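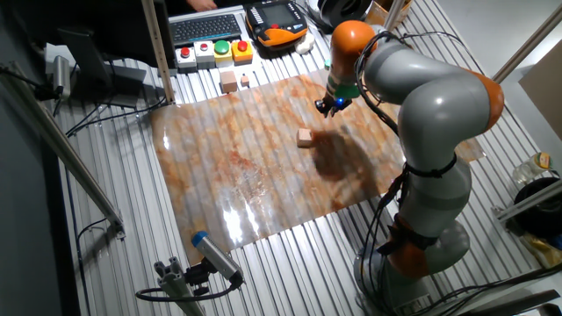
What should you put under a thin marbled plastic sheet when you lay it on a grooved table?

A flat board, cut a little bigger than the sheet. Without a board the grooves show through as stripes, and the longer the sheet lies there, the harder it is to get them out. Any smooth board will do if it has no screws or knots.

I start with this question because it came first in Plarnholm also, and I promised to answer it before the slides. Good evening, my name is Ambros Egger. I cover tables, drawers, trays and window seats with patterned sheet. I have done it for many years, mostly for small shops, and tonight I want to talk about laying the sheet flat. Cutting and gluing come after the break.

(Wait until the people at the back have a seat.)

First, the pattern. Marble in orange and cream is a strong pattern. On a roll it looks like too much. On a table in a dark room it is very nice. I tell customers to take home a large piece and leave it on the table for one evening with the lamp on. A small sample tells you the color but you don't see where the streaks go.

Story of the Nieto cafe, keep it short. They ordered for the long counter, 2,450 millimeters, and they wanted the streaks to go along it. The roll had the streaks going across. We turned the pieces and had two joints in place of none. I still see those joints when I drink coffee there.

Second, the glare. A glossy sheet shows the lamp, and it shows every wave near the lamp. Look at your sheet from a low angle, from two sides, before you decide it is flat. I move my head and not the lamp. If the bright spot has a smooth edge, good. If the edge of the spot is broken, there is a ripple or something under the sheet.
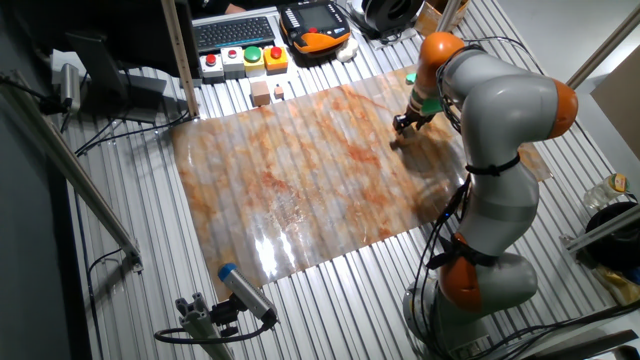
Third, how to press. Always from the middle to the outside, with the flat hand or a soft cloth. If you press in one point with something hard and then push, the sheet bunches up in front of it and you get a small fold. On thin plastic a small fold can leave a white line, and the white line stays. So lift the sheet, let it fall back, and press again from the middle.

Corners. A corner that folded under is easy to forget. Go once around the table with your fingers before you put any weight on it.

(Pass the two offcuts around now. The thick one goes first.)

Weights. I use blocks of wood with felt on the bottom. Put them near the corners and leave the sheet overnight – in December I leave it two nights, my workshop in Grutville is cold and the plastic is stiff. A warm room helps more than heavy weights. Please don't use a hair dryer close to the sheet.

Margin. Leave 200 millimeters extra on the long side for your first table. Later you will need less.

Ask here who has a table with grooves or slats at home. If many hands, repeat the part about the board. If few, go on to the knives and show the short blade.

Break at half past seven. Coffee is in the Ilholm room, please leave the cups there.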